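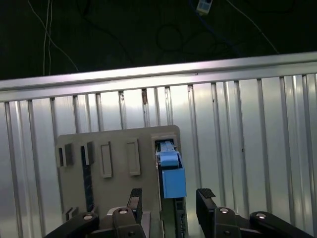

槽板要先看边框，再看槽，Shu-fen Tse 在这个词条的讨论页里留言说，旧版一上来就讲槽深槽宽，新手读完还是不知道手该往哪儿放。她还嫌旧版把“槽”和“框”混着叫，读到后半截得翻回去查。我觉得她讲得对，所以这一版基本是重写的，顺序也照她的意思调了。

槽板（也有人叫插槽板、试装板、测试板，我自己平时就叫板子）

槽板是一块带有各种槽、框、凸边的平板，用来练习或者检验“把一样东西放进另一样东西里”这件事。材料以塑料最常见，金属和木头的也有。板面可以平放在桌上，也可以立起来装，立着装的时候背后通常要有个靠得住的东西，墙、架子、型材都行。开头那块灰色塑料的就是立式，背后是带竖棱的银色金属墙，右边那个高槽里放着浅蓝色的块。

我接触槽板是从 Cundance 的装配兴趣小组开始的，那时候谁也没把它当回事，就是一块拿来试公差的边角料。后来用的人多了，花样也多了，名字反而越叫越乱。本词条讲的是立式和台式两类小型槽板，大型工装上的定位板不在里面，那个请看“定位板”词条（写得比我这个正经多了）。

名称

“槽板”这个叫法其实挺吃亏的，因为电工那边也有槽板，指的是走线用的带盖长条。你要是在五金店里说要买槽板，十次有九次人家给你拿线槽。所以我建议出门说“插槽板”，回到自己地盘再省一个字。

“试装板”强调的是用途，在做外壳、做抽屉件、做卡扣的人里用得多。“测试板”更宽泛，容易跟电路上的测试板搞混，我见过有人在群里聊了半天，一个讲的是塑料板，一个讲的是电路板，两个人居然还能互相点头。Zokach 的零件目录里用的是“配合板”，这个词准确，可惜太文气，念起来总像在开会。

各部分的叫法

这一节是 Shu-fen Tse 催着我补的，下面是我们小组里统一过的说法，别处未必一样。

板面：就是正面那一大块平的地方。板面要哑光一点才好用，太亮的板子在灯下反光，槽口的边缘看不真切。上角一般做成圆的，灰板子那种圆上角就很典型。圆角的好处是不刮手，也不容易磕掉一块。下角圆不圆看个人，有底座的话下角藏在底座里，没人管它。

槽：板面上凹进去或者干脆打通的开口。矩形的最多，长条的也常见。通的叫通槽，不通的叫盲槽。从正面看，两种槽都是黑乎乎的一条，光凭眼睛常常分不出来，得拿片薄东西探一探。

框：高出板面的一圈边。框是我最喜欢的部分！有了框，零件在还没进去之前就先有了个靠头，沿着框边一滑就能找到位置。没有框的槽，全靠你眼睛准。框可以围着槽，也可以单独立在那里，里面什么都没有，这种叫空框，用来放比较薄的、不需要插进去的东西。

凸耳：贴着槽边的小凸块。作用介于框和没有框之间，只在一侧或两侧给你一点提示。灰板子左半边的两个深色矩形槽，旁边就都带着这样的灰色凸起。

沟：比槽窄得多的长条凹陷。有的沟是给滑块走的，有的是给薄片插的，也有的纯粹是为了省料或者防止板子翘。拿到一块不认识的板子，先别急着断定沟是干什么用的，我在这上面丢过脸，后面再说。

叉脚：从板边或者板角伸出来的小支架，带两个短齿的那种最常见。可以挂东西，可以卡线，也可以当定位用。

块：放进槽里的那个东西，严格讲不算板子的一部分，但没有块的槽板就是一块有洞的塑料，所以还是放在这里讲。

带：连在块上、或者搭在块上的软条或薄片。带的用处下面单独有一节。

尺寸

做槽板没有统一的标准，我只能讲我们小组的习惯。台式的板子，宽 200 毫米是个很顺手的尺寸，一只手能拿得住，放在普通桌面上也不占地方。厚度我喜欢 10 毫米，再薄就容易弯，再厚就费料，而且打印或者铣起来时间长得让人想去睡一觉。

立式的板子高度可以放宽一些，但别贪。Gheorghița Grecu 做过一块 800 毫米长的，装上墙以后站在正面够不着最上面那排槽，只好垫个凳子，练一会儿就腿酸。她后来把它横着切成几段分给大家了，我那一段到现在还在用，切口是我自己拿砂纸磨的，磨得不算平。

槽和块之间留多少空，这个问题每隔一阵就有人问。我的回答每次都一样：看你练什么。练手感就留得紧一点，块进去的时候能觉出两边在蹭；教小孩或者刚上手的人就留得松一点，别一上来就把人劝退。同一块板子上松紧各做几个槽是最好的，成本没多多少，能用的时间长很多。另外记得把松紧写在板子背面，写在正面的话练的人会先看答案。

颜色

板子灰色，块用别的颜色，这是最稳妥的搭配。灰色不抢眼，槽的阴影在灰面上也清楚。块用蓝、橙、黄都行，浅蓝色配灰色看久了眼睛不累，我个人很偏爱这一对。黑板子我劝大家别做，槽在黑板子上几乎等于隐身。白板子脏得太快，摸几天就一层灰印子，擦也擦不干净。

有人喜欢每个槽配一种颜色，块跟槽对着来，像小孩的形状玩具。热闹是热闹，但练的就变成认颜色了，手上的功夫反倒没练到。我的看法是形状有别就够了，颜色统一。Gheorghița Grecu 不同意，她认为颜色对着来能让人早点找到信心，我们为这个在讨论页上来回了好几轮，谁也没说服谁，所以两种意见都留在这里，读者自己挑。

立着装还是平着放

平着放最省事，板子往桌上一搁就能用，重力还帮你忙，块对准了一松手自己就下去。缺点也在这里，太容易了，练不出什么来。

立着装就不一样，块要水平地送进去，还得托着，手一抖就歪。同样一个槽，平着放随便进，立起来要试好几回。抽屉、电池仓、墙上的面板，生活里大部分要插要推的东西都是立着或者斜着的，所以我现在只要有条件就立着练。立着练还有一个意外的收获，就是你会开始留意自己的手腕，平时根本想不起来它。

立式槽板背后的墙很要紧。石膏板墙不行，螺丝吃不住，推几次板子就开始晃。水泥墙结实，但打孔麻烦，打歪了还得补。带棱的金属墙（瓦楞板、压型板都算）我觉得是很实在的选择，竖棱让薄薄一层金属变得很挺，板子靠上去稳当。麻烦的地方有两个。一个是反光，棱的鼓起部分会把灯光拉成一条一条的亮线，从某些角度看过去晃眼睛。办法是把灯挪到侧面，或者在板子后面垫一张哑光的纸板。另一个是棱距，有些金属墙的棱并不是均匀排的，中间会有成对的细沟，孔位要按墙的实际样子来定，别照着图纸上的等距去打。我第一次就是照图纸打的，下面那两颗螺丝全落在沟里，拧到头了还是空的。

墙的上沿最好有一根横的铝轨或者型材压着。压上以后整面墙的顶边是硬的，推板子的时候上面不会跟着颤，也不容易被薄金属的边划到手。至于铝轨平不平，拿水平尺量墙本身更靠谱，别拿铝轨当基准，眼睛看着斜的有时候是站的位置斜。

线

说起来有点偏题，但凡是立式装在工位上的槽板，旁边总少不了线。灯要线，插头要线，再有个什么小设备，线就从上面垂下来了。我们小组吃过亏：一根线垂在板子前面，块还没进槽就先被线勾走了，掉在地上滚到柜子底下，趴着找了半天。

所以规矩是线一律走在板子的上方或者后方，不许从板面前头过。白线在深色背景里看得见，深色的线在暗处容易忽略，尤其是那种卷起来的，吊在阴影里，伸手才碰着。能用浅色线就用浅色线，卷着的线找个扎带收一收。插头一类的小东西别挂在板子正上方，万一松了正好砸在手上。

块的做法

最简单的块就是一个长方体，比槽小一点点，六个面都平。可是完全平的块用起来并不舒服，进去的那一端最好倒一点角，哪怕只是拿锉刀蹭两下。倒了角的块会自己找槽口，没倒角的块会顶在槽边上，你越用力它越不肯进。

表面要哑光。亮面的块看着漂亮，拿在手里滑，手心稍微出点汗就往下溜。Bayram 牌的那种细砂纸我用过，来回磨几下就够了，磨多了块会变小，这个教训也是自己换来的，那个块现在进哪个槽都晃荡，我拿它当门挡。

块的重量也值得讲一讲。空心的轻，立式练习的时候容易托住，缺点是碰一下就跑。实心的有分量，进槽的时候手上的感觉很清楚，但是掉下来声音很大，楼下邻居会有意见。我折中的办法是打印的时候填充率设成 40%，拿起来不轻不重，摔了几回也没裂。

带

给块加一条带，是 Gheorghița Grecu 带起来的做法，后来大家都跟着学。带可以从块的顶上翻过来，压在槽的上沿里，也可以留一截在外面当拉手。开头那块板子上的块，顶上就搭着一条蓝色的，翻过块的上边，塞在槽的顶部。

带有几种用法。留在外面的，练的是“拉”，捏住带头往外拽，块跟着出来，跟拽电池仓里那条小带子是一个意思（就是那种忘了压在电池底下就再也抠不出电池的带子，我想每家都有这么一个遥控器）。塞在里面的，练的是“收”，块到位以后还得把带整理好，不让它翘着。收带比放块难得多！块是硬的，它的形状你心里有数，带是软的，每次弯的地方都不一样，刚压下去一头，另一头又弹起来。

选料上，太软的带会自己皱成一团，太硬的又像根尺子，弯不过去。我试过的里面，薄的尼龙织带和软一点的塑料片比较好用，织带的头要用火燎一下防止散，燎的时候开窗。颜色跟块一样就行，不用另配。

练习顺序

照 Shu-fen Tse 的说法，先看边框。具体到手上，我习惯这么来：先不拿块，空手把板子上的框和凸耳都摸一遍，知道哪里高哪里低。高低错开的两个框最容易让人摸错，闭着眼睛的时候尤其明显，你以为摸到的是右边那个，其实还在左边那个上面。

摸熟了再拿块。先进最大最松的槽，把块的一条边靠在框的一侧，靠稳了再把另一边收进来。别想着四条边一起对准，那是最慢的办法。进了一半卡住了就退出来重新靠，别硬推，硬推会把槽口推毛，毛了以后谁来都卡。

大槽顺了换小槽，小槽顺了再练窄沟里的薄片。薄片我到现在也不敢说练好了，有时候一下就进去，有时候磨蹭半天，完全看那天的状态。最后才是带。

练多久合适，各人不同。我一般泡一壶茶，茶凉了就收。小组里有人喜欢计时，把成绩贴在墙上，我不太赞成，计时以后大家都开始抢，板子坏得特别快。

常见的毛病

板子翘。多半是一面料多一面料少，或者在太阳底下晒过。轻微的翘用螺丝拉在墙上就看不出来了，翘得厉害只能重做。

槽口起毛。用小刀的背轻轻刮掉，别用刀刃，刀刃会吃进去。

块越用越松。块和槽都在磨，先换块，块便宜。

框断了一截。框是凸出来的，最容易磕。胶可以粘，粘完那一截会比别处高一点，要磨平。我见过用热熔胶粘的，鼓出来一个大包，块经过那里就跳一下，后来那个人硬说这是特意设计的难度。

认错沟。前面说过我丢脸的事，就在这里讲吧。六月份我去 Skemance 的开放工坊，他们有一块板子，中间一个矩形槽下面连着一条很长的窄沟，我一口咬定沟是给滑块走的，拿着个小滑块来来回回推，推得满头汗。旁边一个小姑娘看了一会儿，问我为什么要在排水沟里推积木。那块板子原来是洗零件用的，平时真的有水从沟里流下去。从那以后我见到长沟都先问一句。

保养

塑料板子用温水加一点洗洁精擦就行，别用酒精，有些塑料碰了酒精会发白。槽里的灰用旧牙刷，沟里的灰用牙签裹一层布。金属墙上的小黑点和褐色的印子，先拿湿布试试，擦得掉的是脏，擦不掉的可能是锈，也可能只是漆面的问题，看清楚了再动手，别上来就用钢丝球，我就把一面好好的墙擦花过。

块和带分开收。带压在块底下时间长了会有折痕，下次用的时候总往那个方向弯。我用的是一个装饼干的铁盒，块放下面，带摊平放在盖子里，用一张纸隔开。

自己做还是买现成的

如果手边有打印机，自己做便宜，想改哪里改哪里。第一块别做复杂，两个槽一个框足够了，做完你会马上知道下一块想要什么。没有打印机的，木板加一把曲线锯也能做，框就用小木条粘，粘的时候拿块比着，一边粘一边试。木头的槽边要打磨得细一点，不然会扎手。

买现成的话，我只用过 Zokach 的，边角处理得干净，框粘得牢，就是颜色只有一种灰。二手的也可以考虑，拿到手先看槽口毛不毛，再把板子放在平桌面上按四个角，哪个角一按就响，就是翘了。块要是没跟着一起卖，价钱得往下压，配块比你想的费事，量槽、打样、再磨，一个下午就没了。

跟类似东西的区别

跟形状玩具比，槽板的配合更讲究，玩具的洞通常大出一圈，放得进去就行。跟钉板比，钉板是往外长的，槽板是往里收的，虽然很多板子上两样都有一点。跟线槽比，前面说过了，除了名字像，别的都不像。

有人把收纳用的插格也算作槽板，我起初是反对的，后来想想，抽屉里那种分好格子、每样工具一个位置的底板，结构上还真是一回事，只是没人拿它练手。这一条先放着，等有人写收纳插格的词条再链过去。

编辑记录

2024年9月18日，按讨论页的意见重写，调整了章节顺序，补了各部分的叫法和带的一节。旧版里关于木制槽板上蜡的那段删了，内容是我当时听来的，自己一次也没试过，哪位上过蜡的请直接补进“保养”里，最好写清楚用的什么蜡、几天干透。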